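Planner notes: what the 88 percent leaves out

Jeltora 2 shipped in February, and the release post leads with one figure: 88 percent of tabletop sorting runs completed with no human input. Several readers wrote in asking whether it is time to drop their hand-written task scripts. I would hold off.

Start with what a "run" means. The appendix says 700 of them, all in simulation, all starting with objects set apart on a bare plane. Grasp candidates come straight from the simulator's own poses, so the perception side is never asked to do anything. Nesting and stacking get a single sentence, under future work.

Elżbieta Malinowski at Kirkosberg put the planner on a real arm and passed me her logs. The language front end behaved well. Asked to sort by color, it wrote a sensible plan every time. The trouble came one layer down. Laitinen, the segmentation package most of us pair with it, kept merging neighbors of similar color into one mask, and the planner has no way to doubt a mask. It takes the centroid, picks a grasp and goes. Out of 37 failed attempts in the logs, most trace back to that handoff – and the status field still reads "plan valid" on every one.
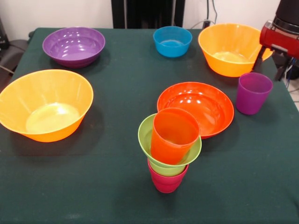 Vichien Sombatkul

An orange-red cup standing in a green bowl on top of a magenta cup, with a red-orange bowl right behind, is a fair question to put to any of these tools. Which piece moves first? Is the bowl a container or an obstacle? Jeltora's scene graph has "on" but no "in", so I don't see how it could answer.

The Cloltoseck plugin promises to add the missing relation. I'll believe it when the confidence scores reach the planner too.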